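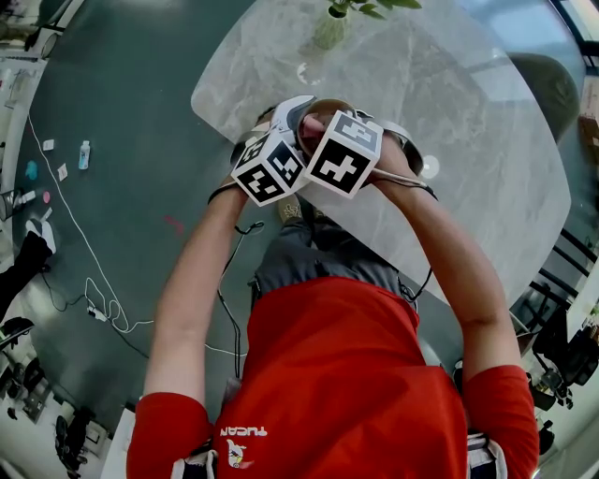
Lounge corner, September

Quick page, putting this up before I forget which room is which. Lounge at Harusance, first week or so with the new furniture. Captions are short, I wrote them standing up. If you were at the Manolakis place for the last round you know how these pages go, scroll and send me corrections.

The round table

Pale gray marble pattern on top, goes with the dark teal-gray floor better than I thought it would. Came from Troneo, 200 with delivery, and they carried it up. Spyros wanted the white one. Spyros was outvoted.

Shows every light in the room, there's a shiny white spot on the right side whenever the lamps are on. A cloth would fix it but then why buy the marble look. Leaving it bare for now.

Wobble: fixed I think. One foot was screwed in crooked, Apostolos turned it by hand. Tell me if it starts again.

The plant

Small green leafy one in the clear glass vase, lives at the far edge of the table. Please leave it at the edge. Change the water when it goes cloudy. I don't know the name of it, the label went out with the wrapping. Somebody said pothos, somebody else said definitely not.

A second vase is in the cupboard by the sink if this one gets knocked. Same size, little thicker.

The chair

Dark green, upholstered. My favorite thing in here. Shows lint like crazy so the brush is hanging on the hook behind the door. No wet cups on the arms of ANY of the green ones please, we have 7 and I'd like to still have 7 at the end of the year.

Apostolos has asked for the ones near the window to be moved back in. Will do it at the weekend when its quiet.

The floor, left side

OK so. White power cable across the floor, a tangle of more white cables next to it, plastic bottle with the blue cap, couple of paper scraps, some small bits and pieces. This is the side that needs work and yes I know.

Plan for it:
Cables you're not using get coiled and go in the gray bin, tie on each one
Power cable runs along the wall, clips are ordered
Bottles to recycling, same day
Paper is paper, pick it up
Small blue or pink things, if they're yours come get them, otherwise lost and found shelf

The red mark on the floor I have not looked into. Tried nothing on it yet. If it's tape residue, the orange spray. If it's paint, ask me first, the spray takes the shine off.

People

Red TUCAN shirt with the little bird under the name. Several of you asked where to get one and I don't have any, sorry. Best I can do is ask around.

Still to come

Shelf wall, once the Usico brackets show up. They sent 2 of the long ones and none of the short. Called, waiting.
Kitchen end, needs a better light before it's worth photographing
The hallway after painting, Spyros says it's dry, I touched it and it isnt

Notes for whoever updates this page

Keep the captions to a line or two (I know, I know). Original size files are in the shared folder, the page ones are shrunk down. Don't rename anything in there or the links break, took me an entire evening last time.

Rug question is still open. I had a round one in mind for under the table, Apostolos thinks chair legs will catch on it and he's probably right. Samples are rolled up in the hallway, 2 of them, the darker one hides crumbs. Have a look on your way past and put a sticker on the one you like, stikers are on the windowsill.

Last update Thursday, September 11, 2025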